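Sorting the bathroom drawer

Before you buy any organizer, take everything out and put it on a big table. I do this every November, and again when guests have left. A wooden table is good, but wipe it after, toothpaste leaves marks on the wood.

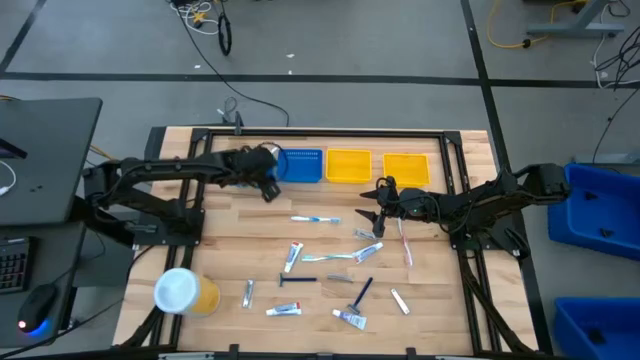 Page 21

Shallow open baskets work better for me than deep boxes — you see all at once. I keep blue for razors and yellow for brushes and paste. My neighbor Siu-ming Lau uses only one color and writes on tape, also fine.

Tubes with a little left go in front. Brushes with bent hair go to the cleaning bucket, they are very good for tile lines.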